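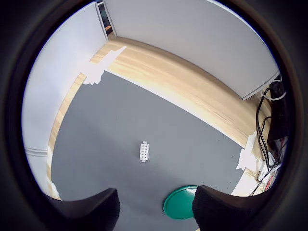
Vimala Rai had the stove going before the rest of them were out of their bags. It was quarter past four and there was frost on the inside of the hut window.

"How's the knee?" she asked.

"Fine," Kayode said. He had said fine at the trailhead, and again at the creek crossing, where he'd gone in up to the thigh.

They ate porridge out of the pot lids. Chidubem read the logbook by headlamp. The last party up Mount Espiritu had written four words, Too much snow. Home, and left half a jar of peanut butter on the shelf. He put some in his porridge and passed the jar along.

They left at five. The track climbed through beech for an hour and then stopped at a wash of grey boulders. Above that was the Henow Spur, which was the part they'd argued over on the drive. Vimala wanted to go straight up it. Chidubem had a photocopied page from an old club guide that said to keep left and take the gully. Kayode had slept through most of the discussion and voted for the gully because it sounded shorter.

It wasn't shorter. It was full of loose rock the size of dinner plates, and every one of them had to be tested. They went up one at a time and called out when they were clear. Kayode went last. From the top Vimala could hear him breathing through his teeth.

At the saddle, 2,270 metres by Chidubem's watch, the wind was strong enough to lean on. The summit was another 160 metres up a ridge that looked fairly friendly until you got to the notch. Cloud was coming in from the west, flat and colourless along the bottom. 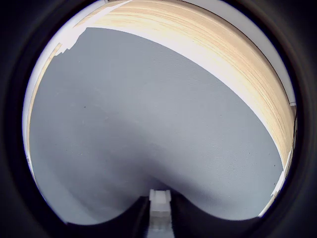 Grey, with a curve of honey-coloured wood.

"What time did we say?" Kayode asked.

"Eleven," said Vimala. "It's twenty to."

"We could do it in forty minutes."

"You couldn't."

He sat down on his pack and rolled up his trouser leg. The knee was the colour of a plum. Chidubem looked at it and then went and stood a little way off, facing the ridge. He had been up here twice before and turned around both times, once for lightning and once because his brother had dropped the rope.

"You two go," Kayode said. "I'll sit behind that rock. I've got the big jacket."

Vimala thought about it. She thought about the gully, and getting him down it, and how much light that would take. The first drops came sideways and rattled on her hood.

"No," she said. "We're all going down."

Chidubem came back and picked up Kayode's pack. He clipped it across the front of himself, over his own straps, and didn't say anything for most of the gully. They used the rope on the top pitch and lowered Kayode like furniture. Lower down he went on his backside — slowly, swearing at the bigger steps — and by three they were in the trees.

At the hut Vimala lit the stove again. Kayode put his foot up on the bench and was asleep before the water boiled. Chidubem got the logbook down and looked for the pen.

"What do I put?"

"Put what happened," she said.

He wrote for a while, crossed out a line, and wrote some more. Then he took the peanut butter off the shelf to see how much was left.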